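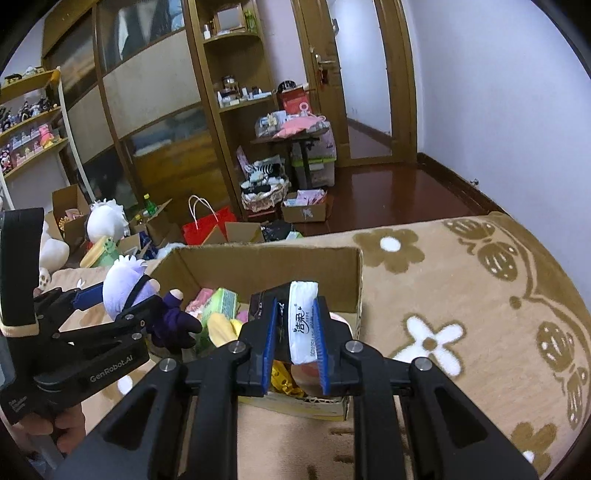 Tissues and a plush doll with spiky white hair.

Community Help > Home and Family > Mail and Parcels

This site uses cookies to remember your settings. Accept / Manage choices

Keeping a mixed parcel under the weight limit

Posted in August by Vilja Vuorinen

My niece moved to Alau for school this summer and I want to mail her a box of small stuff from home. Mostly soft things, a few plush toys, some pocket tissues, socks, and one hardcover book she left at our house. None of it is worth much.

I have been using Huttunen for parcels. Their cheap overseas rate stops at 2 kg, and the next step up costs almost double. The box by itself is 396 grams on my kitchen scale. The book is 625 grams. Put those two together and half my allowance is gone before I add anything she asked for.

What I would like to know is:

- Is it worth cutting the box down, or will that make it too weak?
- Does the tape and label count toward the weight? I assume yes.
- How careful do I have to be on the customs form with little things like tissues? Can I put "gifts" and leave it at that?
- Would it be cheaper to send the book separately?

I would also like to know if kitchen scales are good enough for this. Mine is old but it seems to agree with itself when I weigh the same thing twice. I can get to the counter in Ronwood before work but not on a Sunday, and I don't want to stand there opening the box and taking things out with a line behind me. That happened to me once with a Christmas parcel and I ended up carrying a jar of jam around all day.

---

pinebarrel

Tape and label count. Everything they put on the scale counts.

Don't write just "gifts" on the form. Gift is usually a checkbox, and then you still have to say what the things are. Write "plush toys", "paper tissues", "socks", "book, used". Put a number and a value next to each one. I had a parcel sit for weeks over the word "misc".

---

marrowfield_k

I have mailed a box to my son every couple of months for years now, so I will go through this in the order you asked.

Cutting the box down is fine if you do it right. Score the corners down to the height you need, fold the flaps over and tape along every cut edge. What you save is small though. A smaller box to begin with does more for you. Zenstead sells plain mailers in a thinner board, and the one I use weighs 200 grams. With plush and socks inside there is nothing to crush, so you don't need a heavy carton. You do need to fill it properly. A half empty box gets stacked on and the lid caves in.

Lay everything out and put it in once without tape before you commit to a size. Plush toys take up a lot of room but they will squash. Put the flat, hard things against the walls and the soft ones in the middle, and use the socks for the gaps in the corners.

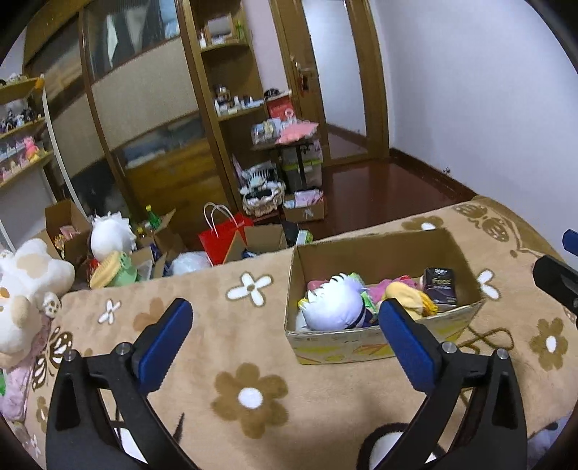
When it all fits, take it out again and write your customs list as each thing comes out. That way the list matches what is in there. I used to write mine from memory and I always forgot something, usually the thing I had pushed in at the end.

On the book, send it separately if your carrier has a printed matter rate. Some do and some don't, and some only have it for certain countries, so ask at the counter. It is often slower. If there is no such rate, two parcels can still come out cheaper than one in the higher band, but you have to add it up with the current price sheet. I would also ask your niece if she really wants that book. My son told me after the third hardcover that he had been getting them from the library.

For the scale, weigh something with a known weight, like an unopened bag of sugar, and see how far off you are. The bag itself adds a little. Then leave yourself some room under the limit. Their scale is the one that decides. If the box covers the display, stand a bowl on the scale, zero it, and set the box on the bowl.

One more thing, write the address on a slip of paper and put it inside on top before you close it - labels do come off.

---

tullo88

Just pay for the bigger size and fill it up. Life is short. Also check if the school takes parcels at the front office, my cousin's didn't and it went back to the sender.

---

Vilja Vuorinen

Thank you all. I asked her and she does want the book, but she can wait until winter for it. So the book stays here and I'll look for a lighter box. I will ask about the school office tonight.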